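Setting up a small robot arm for glassware practice on a shared bench
Broleck Shared Workshop – Member guides – Robots and automation

This guide is for members who have done the arm introduction and want to go to a task with small glass parts. I wrote it after my own build, which took me most of the evenings in February and a few more. I am not a chemist and I had no background in robots before I joined Broleck. If you can use a hex key and you have patience, you can follow it.

The task is simple to say. The arm must go to a glass tube in a rack, close on it, lift it a little, and put it back in the same hole. Later it must do the same near a small round flask, without touching the flask. All my programs are made by hand guiding, so you will not need to write much code.

What you need

The workshop arm, with its own base and cable set
A table that does not move when you lean on it
One black cloth, larger than the area where the arm will work
An acrylic rack with a base plate
A few glass tubes, plus spare ones
A small flask and a cork ring to hold it
Double-sided tape, hook-and-loop straps, a soft brush
The workshop laptop with the Kastorano control program

The rack and the cork ring were bought together from Sitompul, and I paid 79 for the set with the shipping. You can cut a rack yourself on the laser cutter, but please read the note about hole size near the end before you do it.
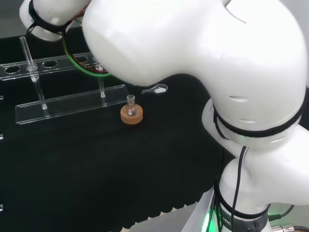 Fiifi Appiah

Step 1. Fix the base before everything else

Tighten the base bolts crosswise, as you would do with a car wheel. After this, hold the lower part of the arm with two hands and push it to all sides. You should feel no movement. When I did it the first time I felt a very small click, and I decided it was nothing. This was a mistake. At full reach the small click became an error large enough to miss a tube completely.

Write down the position of the base on the table with two pieces of tape on the wood. If another member moves the arm for his own project, you can come back to your place without teaching all the points again.

Step 2. Route the cables

The cables must follow the arm and must never pull on it. Put a strap on the upper link and one more near the elbow, and leave a loop at every joint that turns. To find the length of a loop, turn the joint slowly by hand to its two limits. The loop must still be soft at both ends of the movement. Only then close the strap.

Let the long part hang down at the front of the lower link. I tried to hold it tight there and the connector at the base came half out after a few runs – the program stopped, and I spent one hour looking for a fault in the software.

Check also where a hanging cable goes when the arm bends low. It must not sweep over the rack.

Step 3. Lay the cloth

A black cloth makes the edges of clear acrylic and glass easier to see for your own eyes. It also makes a fallen tube land softer. Pull it smooth in the area of the rack. Small folds in other places do no harm, but a fold below the base plate will tilt the rack, and you will see the tilt much bigger at the top of the tube.

Do not let the cloth go under the robot base. Stop it a little before. If the arm pulls the cloth, everything on it comes too.

Step 4. Place the rack, then the ring

Start with the rack. Put it to the side of the arm and not straight in front, so that the elbow has room to come down. Fix the base plate with short pieces of tape. Then put the cork ring next to the end of the base plate and set the flask into it with the neck up. The ring should lie flat. Press the flask with one finger and check that it stays quiet.

If you will do the powder exercise too, keep the glass spatula on the cloth behind the ring, with the handle directed to the rack. For practice use salt or baking powder only. The workshop rules do not allow other powders on the shared tables.

Step 5. Teach the points

Turn on the arm and wait until Kastorano shows the ready message. Set the speed to 18 percent. I know it looks very slow, and I ask you to leave it there for the whole first day.

You need these points, in this order:

Home, high above the table and away from the rack
Above the tube, with the gripper open
At the tube, with the gripper around the glass
Lifted, with the lower end of the tube free from the base plate
Back above the hole

Guide the arm by hand to every point and save it. At the second and fifth point take your time, because the arm is curved and thick and it hides the work from you. Stand up and look from the side. I also look from the level of the table, with my head almost on the cloth.

Between "at the tube" and "lifted" the movement must be a straight line up. In Kastorano you choose "linear" in the move menu. If you leave it on "joint", the tool travels in a small arc and the tube will press on the side of the hole. 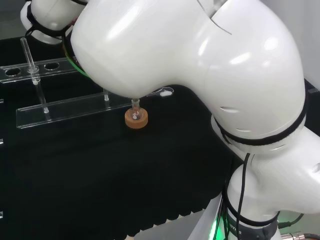 The gripper tip close to the flask in its cork ring.

Step 6. Check the clearance at the flask

The gripper is small, but the link behind it is large, and people forget the link. Move the arm in steps to its lowest point near the flask, and at every step look at two places: the tip of the gripper, and the underside of the big curved link. The neck of the flask stands up toward it. I keep a distance of two fingers there.

When you are satisfied, take away all the glass and run the full program with nothing on the cloth. Then put back only the rack. Then a tube. The flask comes last.

Step 7. Run and correct

Run the program 30 times at the low speed and stay next to the stop button. Keep a paper list, with a mark for each good return of the tube and a short word for each bad one ("touched", "tilted", "slipped"). After this you will see where your problem is. For me almost all the words were "touched", and the reason was the fold in the cloth from step 3.

Correct one point only, then run again. If you change two points together you will not know which one helped.

Problems I have met

The tube turns in the gripper. The pads are dirty or too hard. I clean mine with alcohol, and when they become shiny I change them for Dutex silicone pads.

The tube goes down but stops in the hole. If you cut your own rack, the holes are perhaps too narrow. Make one test piece with a few hole sizes before you cut the whole plate. A hole which is good for the hand can be too tight for the robot.

The first run in the morning is different from the others. Let the arm make a few empty movements before you bring the glass.

The arm stops with no message. Look first at the connector at the base.

My counter in Kastorano is now at 2,932 cycles with the same program, and I have broken four tubes, all of them in the first week. I have begun to raise the speed in small steps. When I have good numbers I will add them to this page.

When you finish, put the glass back in the padded box, fold the cloth with the inside out, and send the arm to home before you switch off the power.

Last changed 27 Jul 2025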